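분류: 로봇 / 현장 기록 / 고장과 안전

Tuncay Başaran
스레드 · 11월

1/
어제 오후에 우리 로봇 팔이 멈추지 않아야 할 때 멈췄고, 멈춰야 할 때는 멈추지 않았습니다. 다친 사람은 없습니다. 다만 비슷한 작업을 하시는 분들께 도움이 될 것 같아서 순서대로 적어 보겠습니다. 저는 한국어가 모국어가 아니어서 표현이 어색한 곳이 있으면 양해 부탁드립니다.

2/
먼저 배경입니다. 저는 Woma에서 물건 집기 작업의 제어 쪽을 맡고 있습니다. 작업 자체는 단순합니다. 서랍장 위에 있는 물건을 팔이 하나씩 집어서 옆으로 옮깁니다. 병, 과일, 상자 같은 일상 물건을 씁니다. 팔 프로그램은 저와 Dayana Barajas 씨가 같이 관리합니다.

3/
고장의 모습은 이랬습니다. 팔이 병을 향해 내려가다가, 손가락이 병에 닿기 직전에 한 번 정지했습니다. 화면에는 아무 경고도 없었습니다. 저는 통신이 느려진 것으로 생각하고 기다렸습니다. 이것이 저의 첫 번째 실수입니다.

4/
기다리는 동안 병의 위치가 조금 마음에 들지 않아서, 손을 넣어 고치려고 했습니다. 그때 Dayana 씨가 큰 소리로 "손 빼세요"라고 했습니다. 제가 손을 빼고 나서 바로 팔이 다시 움직였습니다. 명령을 새로 보낸 사람은 없었습니다. 밀려 있던 명령이 한꺼번에 실행된 것입니다.

5/
팔은 병을 옆에서 밀었고, 병은 넘어졌고, 팔은 그대로 계속 내려가서 상판을 눌렀습니다. 비상 정지 버튼은 제 오른손에서 두 걸음 떨어진 곳에 있었습니다. 두 걸음은 회의실에서는 가깝지만 그 순간에는 아주 멀게 느껴졌습니다.

6/
로그를 보니 명령 사이의 빈 시간이 675ms였습니다. 우리 설정에서는 400ms 동안 새 명령이 오지 않으면 팔이 "안전 정지" 상태로 들어가야 합니다. 그 상태에서는 사람이 확인을 눌러야만 다시 움직일 수 있습니다. 적어도 문서에는 그렇게 쓰여 있고, 그 문서는 제가 썼습니다.

7/
(675ms는 첫 번째 빈 시간입니다. 그 뒤에도 짧은 끊김이 여러 번 이어져서, 저에게는 팔이 한참 동안 서 있는 것처럼 보였습니다. 댓글에서 "그 시간에 어떻게 손을 넣느냐"고 물어보신 분이 계셔서 추가합니다.)

8/
그러면 왜 안전 정지가 되지 않았을까요? 감시 타이머는 제어 프로그램이 아니라 중간 버퍼에서 신호를 받고 있었습니다. 버퍼는 새 명령이 없어도 마지막 명령을 반복해서 보냅니다. 그래서 타이머는 "명령이 잘 오고 있다"고 판단했습니다. 타이머에는 문제가 없었습니다. 우리가 타이머를 잘못된 곳에 연결했습니다.

9/
이 버퍼는 예전에 움직임이 떨리는 문제를 줄이려고 넣었습니다. 그때 Gebremedhin Hailu 씨가 검토 의견에 "감시 타이머 위치도 같이 확인해 주세요"라고 남겼습니다. 저는 "확인하겠습니다"라고 답했습니다. 어젯밤에 그 답글을 다시 읽었는데, 기분이 좋지 않았습니다.

10/
두 번째 원인은 힘 제한입니다. 손가락이 상판을 눌렀을 때 팔이 멈춰야 했지만, 힘 제한 값이 80으로 되어 있었습니다. 무거운 물건을 시험할 때 올려 둔 값이고, 시험이 끝난 후에 되돌리지 않았습니다. 빈 병을 집는 작업에는 너무 높은 값입니다.

11/
값을 누가 바꾸었는지는 기록에 남아 있지 않았습니다. 설정 파일이 팔을 제어하는 컴퓨터 안에만 있고, 버전 관리에 들어가 있지 않았기 때문입니다. 저는 범인을 찾고 싶은 마음이 없습니다. 저일 가능성도 충분히 있습니다.

12/
오늘 아침에 한 일을 적습니다.
- 감시 타이머를 버퍼 앞, 명령이 처음 나오는 곳으로 옮겼습니다.
- 안전 정지에 들어가면 버퍼를 비우게 했습니다.
- 힘 제한 값을 낮추고, 시작할 때 화면에 크게 보이게 했습니다.
- 설정 파일을 저장소에 넣었습니다.

13/
그다음에 일부러 통신을 끊는 시험을 했습니다. 팔이 물건 쪽으로 내려가는 중에 케이블을 뽑습니다. 첫 번째 시험에서는 팔이 잘 멈췄지만, 케이블을 다시 꽂으니까 확인 없이 아주 조금 움직였습니다. 손가락 끝에서 겨우 2mm 정도의 움직임이었지만, 합격으로 처리하지 않았습니다.

14/
그 작은 움직임의 원인은 Dayana 씨가 찾았습니다. 다시 연결될 때 팔이 "현재 위치"가 아니고 "마지막 목표 위치"를 기준으로 자세를 잡고 있었습니다. 지금은 연결이 돌아오면 먼저 현재 위치를 읽고, 그 위치를 목표로 저장합니다. 고친 후에 같은 시험을 반복했고, 확인을 누르기 전에는 움직이지 않았습니다.

15/
물건 배치는 일부러 단순하게 하지 않았습니다. 서 있는 병만 있으면 프로그램이 너무 편합니다. 누워 있는 빈 병도 있고 오렌지도 있는 상판에서, 팔은 뒤쪽에 서 있는 병으로 갑니다.
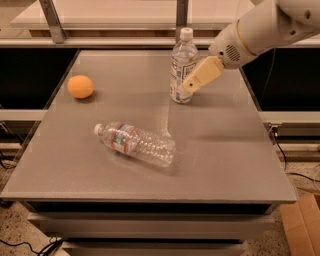

16/ 아직 해결하지 못한 것
비상 정지 버튼의 위치입니다. 버튼을 하나 더 달면 좋겠지만, 배선을 다시 해야 합니다. Bienvenido Dela Peña 씨가 무선 버튼을 제안했는데, 저는 통신 문제로 생긴 사고를 또 하나의 통신으로 막는 것이 조금 걱정됩니다. 이 부분에 경험이 있으신 분은 의견을 부탁드립니다.

17/
그리고 사람의 규칙도 바꾸었습니다. 팔이 이유 없이 서 있으면 그것을 "정지"라고 부르지 않기로 했습니다. "대기 중"이라고 부릅니다. 전원 상태를 확인하고 안전 정지 표시가 켜진 것을 눈으로 본 후에만 손을 넣습니다. 물건이 비뚤게 놓여 있어도 마찬가지입니다.

18/
질문을 받은 것 하나. "속도를 낮추면 되지 않습니까?" 속도도 낮추었습니다. 하지만 느린 팔도 밀린 명령을 모두 실행하면 결국 같은 곳까지 내려갑니다. 속도를 낮추면 제가 손을 뺄 시간이 조금 늘어날 뿐입니다.

19/
다른 질문. "충돌 후에 팔 점검은 했습니까?" 네, 했습니다. 손가락을 분리해서 보았고, 나사를 다시 조였고, 관절 영점을 다시 맞추었습니다. 눈에 보이는 손상은 없었습니다. 그래도 손가락은 새것으로 주문했습니다.

20/
큰 소리로 말해 준 Dayana 씨에게 다시 감사드립니다. 통신 끊김 시험의 절차는 정리해서 다음 주에 올리겠습니다. Zulema Rivadeneira 씨가 먼저 읽고 제 문장을 고쳐 주기로 했습니다.

같은 작성자의 최근 글
· 움직임이 떨릴 때 버퍼를 넣기 전에 확인할 것
· 투명한 병은 왜 집기 어려운가
· Kırmızıgül 팀의 그리퍼 손가락 교체 메모를 읽고
· 관절 영점을 맞추는 날의 점검표

문의: 프로필의 메시지 기능을 이용해 주세요 | © Cultunura | 맨 위로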